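Plenia 开放日参观记录
3月30日 星期六，Gorkgate 一楼
同去：谢建国、顾金凤、Jarmila Halás。记录：丁劲锋

九点四十到，签到处排了一会儿队。对方说这次登记了91人，分上下午，我们在上午第二批。接待的是 Hjalti Bjarnason，他管 Plenia 的双臂这条线，以前在 Plaltmont 和建国共过事，所以讲解结束后又单独给了我们半个多小时。下面按当时看的顺序记，开头的公司介绍略过，资料包里都有。

我们主要想看的是挂衣服的工位。他们内部把这个任务集叫 Feng，里面有叠、挂、取、分拣几类，开放日只演示挂和取。之前在线上会里看过录像，录像是剪过的，这回想看不剪的节奏，也想看失败以后怎么处理。

工位是一个小围间，两只臂装在前沿的同一根铝导轨上，台面里侧放一个小木衣架杆。建国问为什么不把臂吊在上面，Hjalti 说吊装试过，换衣服时人的头和手总要避开，后来改回前装。代价是两只臂都要从前面往里伸，够到杆子附近时余量不大，肘部姿态比较别扭。我们自己那张台子也是前装，深度还要再大一点，回去要重新算一遍可达范围。

演示前操作员把夹爪回零，两边各开合几次，然后切到自动。启动到第一个动作之间有一段停顿，金凤以为卡住了，操作员说是在等相机曝光稳定，可以设短，今天没去动它。 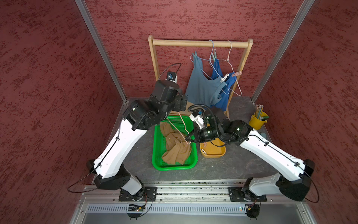 衣架的抓法是我这趟最想弄清楚的。线形衣架很细，夹爪稍微偏一点，衣架就会绕着指尖转，后面穿肩带的位置全错。他们的做法是一只手先捏住，另一只手过来扶住另一头再调整，两只手都参与，慢是慢了点。淡粉色那只由右爪捏着，斜着横过绿筐上方，棕色上衣还团在筐里，左爪在筐的上方。建国的意见是这一步可以用夹具代替，台面上固定一个卡槽，衣架插进去就不会转。Hjalti 不反对，但他说 Feng 的规定是台面上不加专用夹具，加了就算另一个任务。这个规定我觉得对我们不适用，我们只要结果。

问到数据。挂衣这一项用了1,163条遥操作示范，由三个操作员录，各人的习惯差别很大：有人先整理领口再穿，有人直接把衣架从下面送进去。早期混在一起训练，策略会在两种做法之间来回犹豫，手停在领口上方不动。后来他们给操作员写了一页动作约定，新录的都按约定来，旧的挑过一遍。那一页约定我要了，Hjalti 答应周一后发，内容要先给他们自己人看过。

Jarmila 问成功率。回答比较谨慎：要看衣服，也要看起始的团法。无袖的最好，领口大、肩带窄，碰一下就能分开；长袖和厚一点的针织明显差，袖子会缠到衣架钩上。具体数字他没给，说评测口径还在改，现在给了以后还得更正。可以理解，但我们写对比的时候就只能写定性的。

夹子的问题也问了。衣服挂上之后用晾衣夹固定，夹子目前是人放的。他们试过让机器人自己取夹子，开口方向不对就得换手，太费时间，先搁下了。 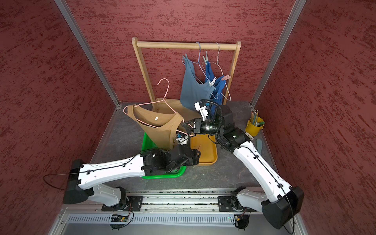
挂衣工位：棕色无袖上衣搭在粉色衣架上，后面杆上挂着浅蓝和白色衣架。

换件的时候和操作员聊了几句。她说最难教的不是抓，是放手的时机。爪子松早了，衣服从一侧滑下去；松晚了，收手时把衣架一起带走。他们在示范里要求松开后原地停一下再退，停的时间写死了，200毫秒。金凤问能不能由策略自己决定，她说试过，退得忽快忽慢，最后还是写死。这个细节我们可以直接拿来用，改动很小。

另外，他们的台面纹理是故意选的。以前用纯白板，反光重，深度图上有一块一块的空洞，换成灰色石纹以后好多了。围间内壁用深红，带一点斑驳，理由差不多：跟常用的衣服颜色拉开，又不至于整面墙没有特征点。我问如果来一件红衣服呢，Hjalti 说会差，所以红色的单独放一组评测。

然后是上手环节，每人5分钟。建国先来，主手比我们那套轻，阻尼也小，他头两次都把衣架推过了头。Jarmila 最顺，她说关键是别盯着夹爪，看衣领。我把速度比例调低以后还行，但手腕转角过大时主手会碰到自己的限位，要先松开再重新对位，这个动作打断得很厉害。问了一下，他们的人习惯在开始前就把手腕预转一个角度，说明书里没写。

腕部相机谈得比较久，这部分和我们下一步关系最大。

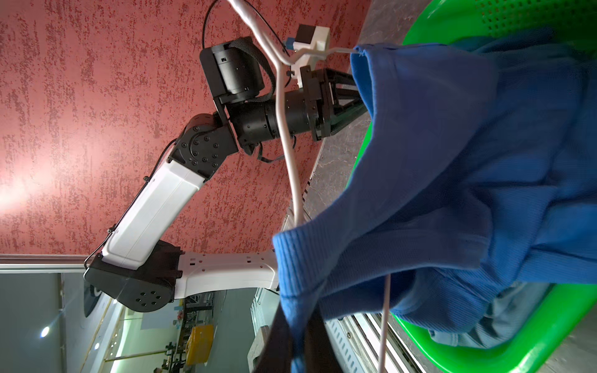 他们现在每只手腕各一个相机，外加固定机位。Hjalti 的说法是固定机位管大局，判断衣服在哪儿、架子在哪儿；真正穿的那几下，固定机位多半被手臂或衣服挡住，靠腕部的看。我们一直想省掉腕部相机，理由是线和标定都麻烦，看完之后我倾向于保留。至少保留一只手。

线缆走法记一下。信号线和动力线分开，沿大臂用卡子固定，到手腕处留一个往上拱的弧，给转动留余量。弧的大小是试出来的：太小，转到头会拽接头；太大，会扫到挂着的衣服。Hjalti 说接头松动是去年7月停机最多的原因，后来在相机外面加了绑带，换了支架，情况好转。支架是自己打印的，改过好几版，他愿意给我们图纸，要走一个简单的书面手续，金凤去办。

标定频率：每天开机后做一次，换过夹爪或者动过相机再做一次。他们有个检查动作，两只手移到固定的位姿，让一只手的相机看另一只手，拿图和参考图叠在一起比，差得多就重标。比我们现在跑整套标定板快得多。Jarmila 问参考图会不会受光照影响，对方说会，所以早晚各存一张。

光照顺带问了。大厅的灯和玻璃反光他们没有专门遮，训练数据里就带着这些变化。建国觉得这样偷懒，我倒觉得合理，将来放到客户那边也不可能把灯都换了。我们实验室目前是拉帘子录的数据，这一点要讨论，我倾向于拉开录一批，对照一下再说。

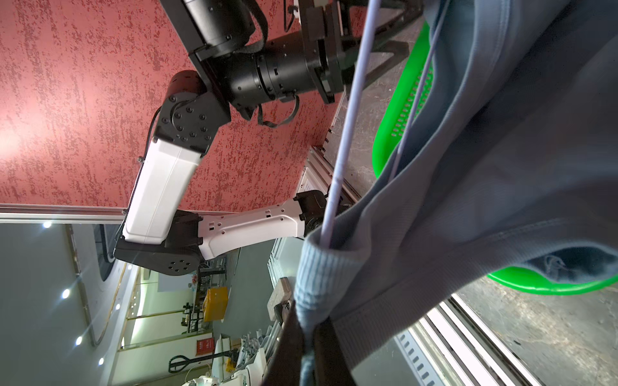 厚针织的问题后来又绕回来谈了一次。现在的思路是先由一只手提起一处，让衣服自己垂下来，重力帮着展开一部分，再去找开口。难点是内外两层分不清，爪子容易把前后片一起捏住，衣架送进去只进了半边。有一个没在演示里用的版本，捏住之后会轻轻搓一下，看两层之间有没有相对滑动，再决定要不要重抓。Hjalti 说效果不稳定，指尖材料一磨损，参数就得重调。指尖多久换一次，他说没有固定周期，看着磨了就换。这一条我不太满意，应该有记录才对，回去后我们自己的指尖从下周起登记更换日期。

安全方面：操作员进围间取衣服之前先按暂停，松开夹爪，确认状态灯，然后才伸手。流程贴在旁边，大家都照着做，没有人抄近道。我们这边按暂停之后经常不等确认就伸手，包括我自己。要改。

没来得及看的：分拣线，在另一侧，上午排满了。叠衣演示开放日不开放。Hjalti 说可以另约，人不要超过四个，提前一周告诉他用什么衣服，我们可以自带。

待办
丁劲锋：重算前装的可达范围，深度按我们的台子；松手后停顿先按200毫秒加进去试。
谢建国：画衣架卡槽草图，用现有的型材，不另外采购。
顾金凤：支架图纸的书面手续；跟进动作约定那一页。
Jarmila Halás：写一个腕部相机的叠图检查，先用手头的旧图跑。
全体：下次例会决定要不要拉开帘子录数据，另约的时间也那时候定。

补一条，晚上想起来的：他们的急停按钮放在操作员左手边，主手用右手，坐着就能按到。我们的在背后的柱子上，得站起来转身。周一先把延长线找出来，挪到桌边。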